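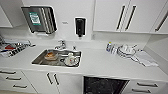
水槽上方的皂液器，左边是擦手纸盒

怎么给一个老鬼故事查“户口”

2024年10月26日

万圣节快到了，后台又有人问我：老家流传的那些闹鬼故事，到底有没有底子？能不能自己查？能！我就是这么入坑的。前年二月我去斯图托利茨（Stultolitz）玩，民宿里有本小册子，说镇上瘟疫那年有个磨坊女工下葬以后夜里回来敲门，敲到谁家谁家就死人。我当时看得后背发凉，回来以后越想越痒，干脆一路查到了教区的下葬登记。下面就按我自己的步骤写，你换成自己的故事照着来就行。

第一步：把故事抄下来，越笨越好

别急着搜。先把你听到的版本原样写下来，哪怕有病句，哪怕前后矛盾。谁讲的、什么时候听的、在哪儿听的，也记上。我第一次就偷懒，只在脑子里记了个大概，两个月以后发现自己把两个版本搅在一起了（一个敲门，一个敲窗），只好回头重来。

抄完以后，用三种颜色画一遍：人名地名一种，时间一种，怪事一种。画完你会发现能查的东西比想象中多。“发大水后的第二个冬天”就很好查，“很久很久以前”就算了。

第二步：先找最早的印刷版本

鬼故事特别会给自己加年纪。书上写“五百年前”，最早的文字可能是一百来年前哪位写游记的先生留下的。所以要倒着走：手头这本引了谁，那本又引了谁，一直追到没有出处为止。

我那个磨坊女工，小册子引的是一本地方风物志，风物志引的是一份旧报纸。报纸我是在巴克斯特（Baxter）阅览室翻到的，合订本一共709页，没有索引，我坐了三个下午。那一篇里她根本不是磨坊女工，是个卖蜡烛的寡妇！职业是后来的人改的。

小提醒：旧报纸的十月底和年底版面要重点看，编辑那时候爱登吓人的东西凑版面。看到“据老人讲”四个字，先画个问号。

第三步：去查登记册

有了名字或者年份，就可以去看教区登记、墓地账本、税册这一类枯燥东西了。枯燥的最好，记账的人没心思编故事。

去之前先写信问清楚三件事：原件让不让看，能不能拍照，要不要预约。我碰到过大老远跑去，人家只给看胶片的。包里带铅笔，不要带水笔，很多地方看到水笔就请你出去。手洗干净、彻底擦干再翻，护手霜那天就别抹了。

瘟疫那几年的册子很好认，字越写越潦草，后来连名字都省了，只剩“某家之女”“外乡人”。斯图托利茨那一册，出事那年记了402个人下葬，前面几年我也翻了，差得很远。看到这里我有点难过，鬼不鬼的忽然没那么好玩了。

第四步：整理，别信自己的记性

我用的是Pindeo，可以把每条资料钉在时间线上，同一件事的不同说法叠着放，一眼就能看出哪年开始走样。手稿照片先丢进Pastex转文字，花体字它认得很一般，人名几乎都要自己改，不过总比从头敲强。我一共转了2,034行，改到眼睛发花。

不想装软件也行，表格就够：一列年份，一列出处，一列原话，一列自己的猜测。原话和猜测一定要分两列！我吃过这个亏，过了半年完全分不清哪句是书上的，哪句是我半夜激动写的。

第五步：问一句“当时的人为什么会信”

这一步我最喜欢。以前的人不懂尸体会胀气，也不懂同住一屋的人会互相传染。家里先走一个，接着又走几个，你说他们会怎么想？自然是第一个“回来叫人”了。欧洲好多地方的吸血鬼传说都跟这个有关系，开棺一看，脸色红润，嘴边有血，吓得魂都没了，其实就是腐败的正常样子。

所以查到最后，不必非得判个真假。我那个寡妇确实有下葬记录，日期也对得上，敲门的事当年的材料里一个字都没有，第一次出现就是那份报纸。到这儿我就收手了，结论写成“人是真的，敲门存疑”。

几个常被问到的

不会外语怎么办？登记册翻来覆去就那么几十个词，做张小抄贴在本子里，看两天就顺了。拉丁文的也一样，先把月份和“下葬”“受洗”认熟。

要花多少钱？我那次复制费加邮费不到2,000块，路费另算。本地的故事便宜得多，县志很多图书馆都能免费看。

能不能直接问村里老人？当然可以，而且要趁早。不过别一上来就问“那个鬼是不是真的”，先聊谁家以前住哪儿、哪口井填了，聊着聊着就出来了。记得先问能不能录音。

下一篇写怎么看懂老地图上的墓地符号，图还没描完，等我几天。

分享 37　评论 12

联系我们 | 版权所有，转载请注明出处 | 返回顶部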